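To: club list
From: Kirstin Guthrie
Subject: Re: [club] wrist views from the folding table

I went through what came off the wrist cameras during practice at Pappas and picked two. Answers to the earlier message are further down, in between the quoted parts.
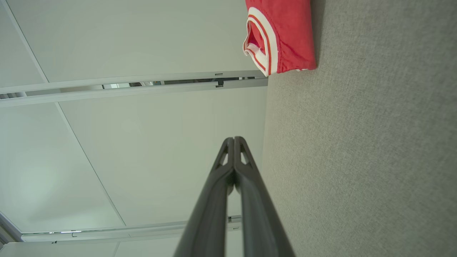
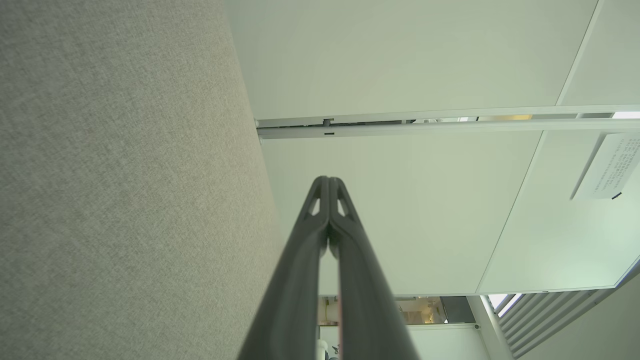
On the schedule: the Lusisero meet is in January and we have 11 practices left before it. I would like to stop changing hardware after the next two and spend the rest on runs. Last season we were still swapping fingers the night before and it cost us the first round.

> I missed the last practice. Can someone tell me which
> fingers we are going with? The wiki still says the
> straight ones from 2015.

The wiki is out of date. We are going with the tapered fingers, the ones with the triangle cut out near the tip. The file is in the Irkska folder under "fingers", and the one to print is the last version in the list. Please don't print from the copy on the shop laptop. It has the old hole spacing and the screws won't line up.

If you do print a pair, print both fingers in the same job. When they were done separately they came out slightly different lengths and we had to sand one.

> Also, what is the rule on starting position? I read it as
> the arm has to be parked with the gripper closed, but it
> doesn't say where it has to point.

Closed, yes. Section 4 of the rules says the gripper must be closed and empty when the clock starts, and the arm has to be inside the taped square. It does not say anything about direction. I wrote to the organizers to ask and will forward the answer when it comes. Until then, start from the park pose in the Zelesero script so that all our logs begin the same way.

> How are we doing on the shirts? Last number I saw was
> in the 60s.

We have 97 recorded folds that I would call usable. A fold is usable if both sleeves end up inside the body and the collar is facing up. I threw out the ones where a person reached in to fix something, even if the result looked good, so the total may be lower than what you have in your own notes. Please keep marking those in the log sheet and don't delete them yourself.

The weak spot is still the first grab. If the arm gets hold of one layer at the hem it does fine from there. If it picks up both layers it keeps going anyway and we end up with a lump. I want to try coming in lower and slower on that step. Whoever runs the arm next, please change only the approach speed first, do ten runs, and then change the height. Last time both got changed together and we couldn't tell which one had helped.

> Do we need to bring our own clothes to the meet?

No, they hand them out there, and we won't know the sizes ahead of time. For practice, bring T-shirts you don't need back. Kids' sizes are useful because we have hardly any. No buttons or zippers for now.

A few other things:

The spare wrist cable is in the drawer with the hex keys. If you use it, write to the list so I can order another one.

New members need the safety form signed before they run the arm. Copies are in the blue binder.

I still need two people for the table talk part of the meet. It is five minutes, mostly about how the project is set up, and you get the questions in advance. Reply to me directly if you want to do it.

Kirstin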